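Month two of the sorting cell at Binport and I am still a little giddy about it! The small-parts bench is where it all starts - tiny coppery bits, picked one at a time. 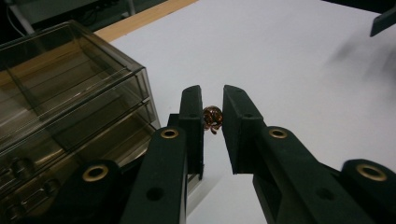 Tarık Keskin asked whether the bench crew just ends up watching a machine all shift.

Fair question, Tarık! Sevim used to sort more than 500 pieces before lunch. Now she decides which parts the cell learns next, and she's training Alper on it.

Wrists are happier too. The 16-minute stretch break stayed, by popular vote :)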